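How to run the welcome desk at a small community event

I have helped with the welcome desk at the Ondley family history day for some years now, and before that at a seed swap in Wudolura. When I started I thought the desk was the easy job. You sit, you smile, you say good morning. Then the doors opened and there were people out to the street, and I was looking for a pen.

What follows is how I prepare the desk now. It is written for an event of 100 people, which is the size I know best. If yours is smaller you can leave out some parts, and I will say which.

Start with the list

Everything at the desk depends on the list of names. Ask for it early, and ask for one list only. If one person keeps bookings in an email folder and another keeps them in a notebook, put them together yourself before the day and read the result aloud with somebody. Reading aloud finds double names much faster than looking.

Sort the list by family name. Then check the people with two family names, and put them in twice, once under each name, with a small note beside the second entry. I have a surname that people spell in many ways, so I am perhaps more careful with this than others. A person who is not found on the list feels unwelcome before they have taken off their coat.

Print it in large letters, with a wide line between the names. You will read it upside down, from the side and while talking.

Names on badges

For a seed swap or a morning tea, stickers are enough. For a whole day I prefer a card in a holder, on a lanyard. Stickers fall off wool, and at our event in July everybody wears wool.

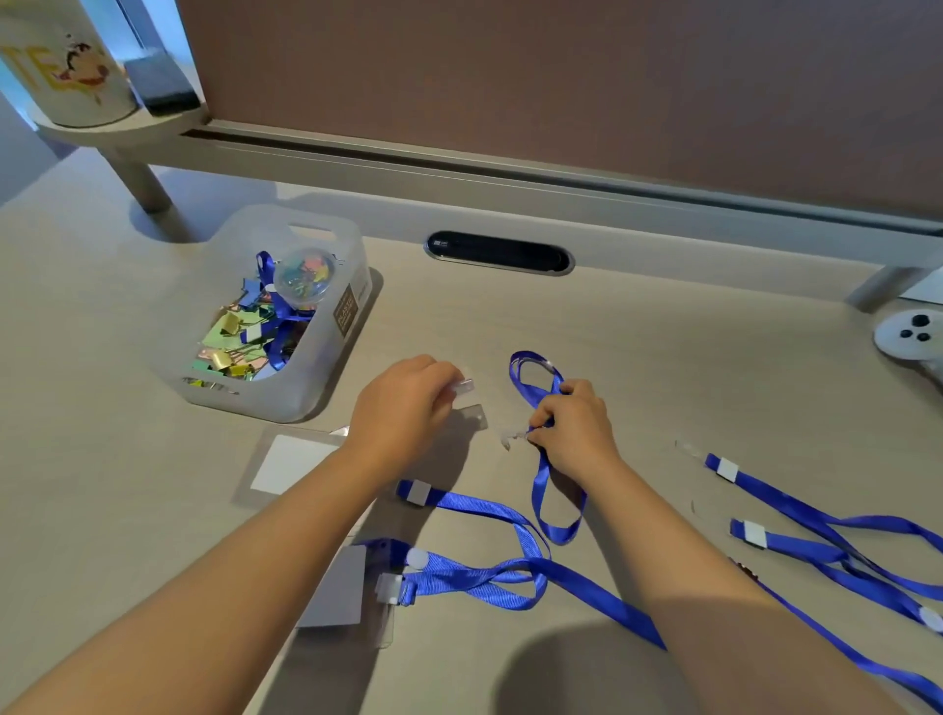 Ruwan Munshi

Write the first name big and the family name smaller below it. Put nothing else on the card if you can avoid it. Organisers like to add the logo, the date and the name of the hall, but everybody in the room already knows where they are. What they want to know is whether the lady beside them is Joan or June.

If you print from a computer, print one page first on plain paper and hold it behind a sheet of the real cards, against a window. You will see at once if the names sit too low. I once lost 8 sheets of good card because I skipped this.

Leave some cards blank and keep a thick black pen with them. Some people will come without booking, and some will ask for a different name from the one on the form. Write the new card without discussion.

Assemble the badges the evening before, sitting down, with tea. Do the cards first, all of them, then the lanyards. Changing between the two jobs makes you slow. When a badge is finished, lay it flat in a shallow box in the order of the list, with the strap folded beneath the card. Do not stack them in a bag. The straps will knot together, and you will spend the first half hour of the event undoing knots while people watch you.

Where to put the desk

Go to the hall before the day, if they let you, and stand in the doorway. The desk should be visible from there but not close to it. I leave enough room for a dozen people to wait inside, out of the rain. In the Tanner Street hall this means the desk is nearly at the kitchen, and the kitchen helpers complain each year, but the people are dry.

Keep the desk away from the tea table. People who have a cup in one hand cannot put on a badge, and they stay where they are and talk.

Check also the light. If a window is behind you, visitors see only a dark shape and you see every face very well, so it is not a fair arrangement. Turn the desk a quarter and it is usually better.

Dividing the line

With two helpers, divide the list by letter. The usual cut is A to K and L to Z, but count your own names first. In our district there are many families with M, and the second half of the alphabet was always much slower until I moved the cut to after L.

Make the signs tall. A sign lying on the desk is seen only by the person at the front, who doesn't need it any more. We tape ours to a broom handle standing in a bucket of sand. It is ugly and it works from the far end of the hall.

If you have a third helper, do not give this person a part of the alphabet. Let them stand at the side with the blank cards and the pen. Any visitor with a problem goes to them, and the line continues.

For fewer than forty guests, one helper and one line is fine.

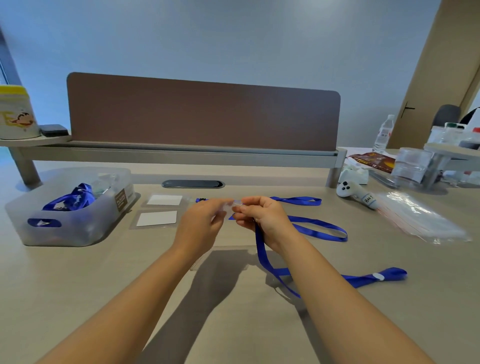 What should I do when two guests have exactly the same name?
Add something both of them would be happy to wear, such as the town they come from, and ask them before you write it.

What to say

Agree on the words with your helpers, so that every guest hears the same things. Mine are short:

Good morning, welcome. What is your family name?
Here is your badge. The talks are in the big room, the toilets are behind you on the left.
Tea is at half past ten.

That is enough. At one event I was asked to explain also the raffle, the parking, the fire doors and the membership form. By the end of the explanation the guest had forgotten the toilets. Put the rest on a sheet of paper and let people take it if they want it.

For a name you can't pronounce, ask the guest to say it, then repeat it once. People are kind about this if you try. They are less kind if you avoid it.

Money at the desk

If you can, take no money at the desk at all. If you must, give it a separate small table with its own helper and its own line. Bring plenty of coins and small notes. Write each payment down at the moment you receive it, with the name, even when the line is long.

One year we took $1,414 at the door, and the book agreed with the box to the last coin. I'm still proud of that. The year before, we were short by a small amount, and three people spent the whole lunch looking for it.

During the day

The line will be gone twenty minutes after the first talk begins. Do not pack up yet. Late guests are often the ones who had trouble finding the hall, and they are glad to see a person still sitting there. I keep one helper at the desk until lunch and let the others go and listen.

Use the quiet time to mark who has not come. The kitchen will want this number, and they will want it before you expect - usually when you have just sat down.

Keep a box for lost things under the desk. Write on a scrap of paper where each item was found and put it in the box with the item. Glasses and single gloves are the most common.

Getting the badges back

If you use lanyards again next year, put a basket at the exit and ask the last speaker to mention it. A helper standing next to the basket with an open hand gets back nearly everything. A basket alone gets back half.

Take the cards out the same evening. Names should go into the paper shredder and not into the hall's bin. Check the clips, throw away the cracked ones, and wind each strap loosely around your hand before you put it in the box. The Lurkier Road group, who borrow ours in January, return them in one big ball, and I have not yet found a polite way to write to them.

Things I bring in my own bag

Pens, more than seems reasonable
The list, printed 2 times
Tape and scissors
Safety pins, for guests who don't like something around the neck
A small clock
A bottle of water and a sandwich, since the helpers at the desk are always served last

If you have a hall with stairs, or a second entrance for wheelchairs, put one extra helper there with their own copy of the list. The badges for those guests should be there too, so ask on the booking form which entrance people will use.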